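Section 4: Preparing and oiling your wooden board

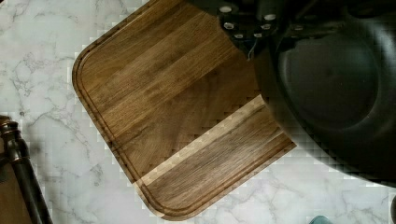 Fig. 4. Hardwood board with juice groove, on a marble worktop.

This section covers the first oiling of a Telton board and the care it needs afterwards. Read it through before you start. The first oiling has to be left overnight, so do not plan to use the board on the same day.

4.1 What you need

Telton board oil, 400 ml bottle (supplied with the board)
Two lint-free cloths
Abrasive paper, 400 grit
Washing-up liquid and a soft sponge
A cotton bud or a folded corner of cloth for the groove

Other food-safe mineral oils may be used. Do not use olive, sunflower or other cooking oils. They go rancid in the wood and the smell is hard to get out.

4.2 First oiling

1. Take off all packaging, including the paper band and the four corner pads. Peel the label from the underside. If any glue stays behind, rub it with a little board oil and wipe it away.

2. Wash both faces and all the edges with warm water and a drop of washing-up liquid. Rinse quickly under the tap.

3. Dry the board with a towel and stand it on one long edge until the surface is fully dry. Allow at least four hours in a heated room.

4. Run your hand over the wood. Washing raises the grain slightly. If it feels rough, rub lightly with the abrasive paper, always along the stripes of the grain and never across them. Wipe off the dust.

5. Put 20 ml of oil on a cloth and spread it over the top face in long strokes. The wood will darken. Differences in tone between the stripes become stronger at this stage.

6. Work oil into the juice groove with the cotton bud. Follow the groove all the way round, including the rounded corners. Do not let oil stand in the channel.

7. Turn the board over and treat the underside and edges in the same way. Both faces must be oiled, or the board may bow.

8. Stand the board on its edge overnight. In the morning, wipe off any oil that has not soaked in.

9. Repeat steps 5 to 8 once more. Wait 48 hours after the second coat before cutting wet food on the board.

CAUTION: Oily cloths can heat up and catch fire when left in a heap. Spread them flat outdoors to dry before putting them in the bin.

CAUTION: Do not leave a freshly oiled board lying on marble or other unsealed stone. Oil can soak into the stone and leave a dark mark.

4.3 Placing the board

Set the board on a flat, dry worktop. On polished stone, lay a damp cloth under it to stop it sliding, and take the cloth away when you have finished. Keep the board clear of the hob and out of direct sun.

4.4 Cleaning after use

1. Tip any juices from the groove into the sink.
2. Wipe with a soapy sponge, top and bottom.
3. Rinse, dry with a towel and stand on edge.

Never soak the board or put it in the dishwasher.

Note: Oil again when drops of water no longer bead on the surface. A board in daily use normally needs this once a month.

For deep cuts and stains that will not wash out, see Section 5, Sanding.

Text: Songül Gezer. Checked: Lutz Wegener. Revised 2018-10-09.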